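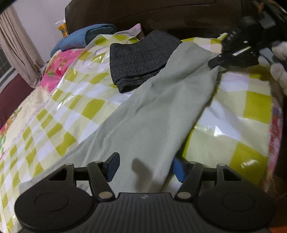
Section 4. Setting Up and Using the Drying Cabinet

This section applies to the Pulik 1506 drying cabinet as supplied to residence buildings and staff housing in Kilville. It covers placement, electrical connection, first use, daily loading, program selection and routine care. Installation of the optional wall duct is described in Section 5. Persons who will only use the cabinet, and will not install it, may begin at 4.4.

4.1 Before You Begin

Read this section in full before the cabinet is connected to the power supply. Keep the manual near the cabinet. If the cabinet is moved to another building, the manual must go with it.

Check that the following parts are in the carton:

Cabinet with door fitted
Upper hanging rail and two side rails
Three wire shelves
Glove and shoe rack
Lint screen (already in place behind the lower grille)
Drip tray
Four leveling feet and one wrench
Wall bracket with screws

If a part is missing or damaged, do not install the cabinet. Write to Nasution Appliance Supply and give the serial number printed inside the door, at the lower hinge. Claims for damage in transit must be made before the cabinet is used for the first time.

CAUTION: The cabinet is heavy and its weight is toward the back. Two persons are needed to lift it. Do not lift the cabinet by the door or by the door handle.

4.2 Placement

1. Choose a level, dry floor. Carpet is not suitable. The air inlet is at the base and must remain clear.

2. Leave a free space of 1000 mm in front of the cabinet so that the door can open fully and a person can stand clear of it.

3. Leave a gap at the back wide enough for the power cord to hang without being pinched. The cord must not pass beneath the cabinet.

4. Screw the four leveling feet into the base. Stand the cabinet upright and turn each foot with the wrench until the door stays where it is left when half open. If the door swings shut, raise the front feet slightly. If it swings open, lower them.

5. Fix the wall bracket to a solid part of the wall and fasten it to the top of the cabinet. This step is required in all shared rooms and wherever children may be present.

NOTE: The room must have a working vent or a window that can be opened. A cabinet used without a wall duct releases moist air into the room. In a small room with the door closed, this moisture will settle on cold walls and windows.

Do not place the cabinet in a bathroom, next to a gas heater, or in an outside shed. Do not stack other items on top. The outlet grille on the top panel must not be covered, even for a short time.

4.3 Electrical Connection

1. Confirm that the circuit is protected by a 16 A breaker and that the outlet is grounded. If there is any doubt, the building electrician must inspect the outlet before work continues.

2. Plug the cabinet directly into the wall outlet. Extension cords, power strips and timer plugs are not permitted.

3. Switch on the main switch at the upper right of the control panel. The display shows two short lines when the cabinet is ready.

WARNING: If the cord is cut, crushed or discolored, switch off the circuit at the breaker and remove the plug. The cord may be replaced only by an approved technician. Tape is not an acceptable repair.

4.4 First Use

The cabinet must be run once without clothing. A slight smell during this cycle is normal and comes from the protective coating on the heating element.

1. Remove all packing, including the foam blocks under the lowest shelf and the clear film on the control panel.

2. Wipe the inside with a damp cloth and a little mild soap. Dry it with a clean cloth.

3. Open a window in the room.

4. Close the door until the catch clicks.

5. Select Program 3 and press Start. Allow the program to finish.

6. Open the door and let the cabinet cool before placing anything inside.

If the smell is still present after the second empty cycle, or if smoke is seen at any time, switch off the cabinet and contact the supplier.

4.5 Preparing Clothing

The condition in which clothing enters the cabinet has more effect on drying time than the choice of program. Items should be spun or wrung until they no longer drip.

1. Read the care label on each item. If the label shows a crossed-out dryer symbol, use only Program 1 (Cool Air), and stay within reach of the cabinet.

2. Empty all pockets. Pens, lip balm and lighters are the usual cause of damage to the interior and to other people's clothing.

3. Close zippers and fasten hooks.

4. Sort light items from heavy ones. A thick cotton sweater and a thin shirt should not share a cycle, as the shirt will be overdried long before the sweater is ready.

5. Shake each item once and smooth it by hand. Lay trousers flat on a clean surface, match the seams of the two legs, and fold along the existing crease before hanging.

WARNING: Never place in the cabinet any item that has been cleaned with solvent, spotted with gasoline or cooking oil, or treated with wax. Vapor from these substances can catch fire. Items containing foam rubber, including some shoe insoles and padded straps, must also be kept out.

4.6 Loading

1. Pull out the upper hanging rail until it stops.

2. Hang shirts and jackets on plastic or metal hangers. Painted wooden hangers may stain damp fabric and should be avoided.

3. Hang trousers by the cuffs with clip hangers, or fold them once over a bar. Hanging by the cuffs gives fewer creases, but the cabinet will hold fewer pairs.

4. Lay knitwear flat on a wire shelf. Remove the shelf above it if the sleeves touch.

5. Place gloves and shoes on the rack at the bottom, with the openings facing the air inlet. Do not dry shoes together with clothing that has just been washed.

6. Check that no sleeve or belt is caught in the door, then close it.

Air must be able to pass between items. As a guide, a flat hand should fit between any two hangers. An overfilled cabinet uses more power and leaves collars and waistbands damp.

4.7 Choosing a Program

Program 1, Cool Air. Fan only, without heat. For wool, silk, lace and rainwear with a coated surface.

Program 2, Gentle. Heater at 700 W. For mixed fabrics, knitwear and most sportswear.

Program 3, Normal. Full heat. For cotton, bed linen and towels.

Program 4, Shoes. Low heat, with the fan running in intervals.

To start a program, turn the dial to the required number and press Start. To add time, press the Plus button. To stop early, press Stop and wait for the fan to come to rest before opening the door. Opening the door during a program cuts the heat at once, and the program must then be started again.

NOTE: The humidity sensor ends Programs 2 and 3 when it judges the load to be dry. A very small load may not be sensed correctly. For one or two items, set the time by hand.

4.8 Shared Rooms

Where one cabinet serves several households, the building office will post a booking sheet beside it. Residents are asked to remove their clothing promptly at the end of the booked period. Clothing left behind will be placed in the basket marked for that purpose and kept at the office.

At the Skarnetier building, the cabinet is switched off at the main panel overnight. Bookings in that building are handled by Arif Ong at the front office. Questions about charges should be put in writing.

4.9 Routine Care

After each use: wipe the door seal, and empty the drip tray if there is water in it.

Every week: remove the lint screen and clean it.

1. Switch off the cabinet and pull the plug.

2. Press the two tabs on the lower grille and tilt it forward.

3. Slide out the lint screen and brush it with a soft, dry brush. If lint remains, rinse the screen under lukewarm water.

4. Let the screen dry completely before it is put back. The cabinet must never be run without it.

Every July: have the fan and the heater inspected by an approved technician. The date of the inspection must be entered on the card inside the door - cabinets without a current entry may be taken out of service by the building office.

Do not use bleach, steel wool or scouring powder on any part of the cabinet. Do not spray water into the grilles.

4.10 Faults

Display is blank. Check the main switch, the plug and the breaker, in that order.

Fan runs but there is no heat. Confirm that Program 1 has not been selected. If another program is set, the overheat cutout may have opened. Switch off, clean the lint screen and wait until the cabinet is cool before trying again. If the cutout opens a second time, stop using the cabinet.

Clothing is still damp. Reduce the load, spin the items again and check that the outlet grille is clear.

Cabinet rattles. Check the leveling feet and look for a loose shelf. Coins sometimes fall through the base grille and must be removed by a technician.

Door will not stay closed. Clean the catch with a dry cloth. Do not tie or tape the door.

Faults not listed here should be reported to Zulkifli Ngui, Technical Service, Nasution Appliance Supply, Kilville. State the serial number, the program in use and what the display showed.

Section 4 revised January 27, 2023. Replaces all earlier versions.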